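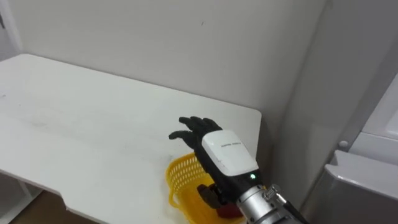
How do you look after a robot?

Stakel is a robot shaped like a person. It has two arms, two legs and a lot of parts that can wear out or work loose, so the team at Grolletness check it every morning before it does any jobs.

The hands come first. Each finger is bent and straightened slowly while someone watches for one that sticks. A small green light glows near the wrist. The screws on the forearm are tested with a screwdriver.

Next are the cables. Some carry power and some carry messages, a bit like the nerves in your body. A cable that gets pulled or trodden on can break inside, where you can't see it.
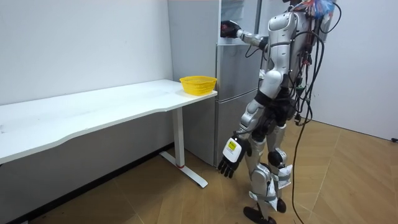

Then it is time for the legs. The knees and hips have motors in them, and these are listened to as well as looked at. A grinding noise means the joint must come apart and be cleaned.

All of this goes in a logbook. Stakel has had 289 checks so far, and 129 of them found something to fix. Most were loose screws.

Word to know
Joint: a place where two parts meet and can move, such as your elbow.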